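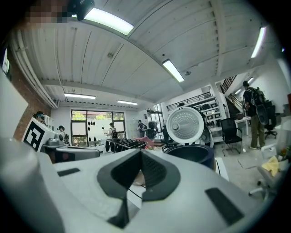 Glenys Tautahi has told the story of how Tillik got made so many times that she now tells it with the pauses already in. The feature, her second, follows two sisters who fight over a ferry license after their father dies. It played to 322 people at its first public screening in April, and the publicity notes call that night "electric."

I asked her how she knew.

"People stayed for the credits," she said. Did they stay because the cast was about to come on stage? She laughed. "Some of them, sure. You take what you get."

We talked for most of an afternoon, with her producer, Ott Hunt, sitting in and correcting her on money. Hunt runs Dumatwood, the small company that put up most of the budget, and he would like it known that the film was shot in 27 days. It's on the poster. I have never understood why audiences should care how fast a movie was shot, and I said so.

"It tells buyers we're careful," Hunt said.

"It tells them we were broke," Tautahi said.

She is better company when she drops the pitch. Ask about the writing and she gets specific. The first draft had five sisters. Her co-writer, Woo-jin Yook, cut them down over a winter, mostly by phone, and she fought him on each one. "I still miss the one who sold insurance. She had the best scene in the script and it had nothing to do with anything."

The notes also say the film is "drawn from true events." I pushed on this, as the phrase has been stretched to cover almost anything lately. Which events?

"There was a ferry," she said. Then, after a while: "There was a family that ran it. I never met them. I read one newspaper story and made up the rest." She didn't choose the wording, she said, and Hunt allowed that he had. He doesn't see a problem with it. I do — a viewer who reads that line will watch the courtroom scene as a record of something, and it isn't one.

About Marlina Majimbun, who plays the older sister, there is less to argue over. She had done mostly stage work, and Tautahi cast her after a single reading. "She did the letter scene looking at the floor. I'd written it as a shouting scene. We threw out the shouting." It is the strongest stretch of the film, and the one place where the score, by Zhenhua Peng, keeps quiet. Elsewhere there is too much of it. Tautahi didn't agree, though she said Peng might.

The distributor, Oramero, plans a limited release and has given no screen count. The trailer has been viewed 3543 times, a number Hunt brought up himself and seemed pleased with. Whether any of those viewers will buy a ticket is another matter, and when I put it to him he said word of mouth would do the work. Whose, he didn't say.

Tautahi is already writing again. The new one is called Li and she won't describe it, except to say that it's set in one house and has no boats in it.

"And no true events," she said, looking at Hunt.

He said they'd talk about it.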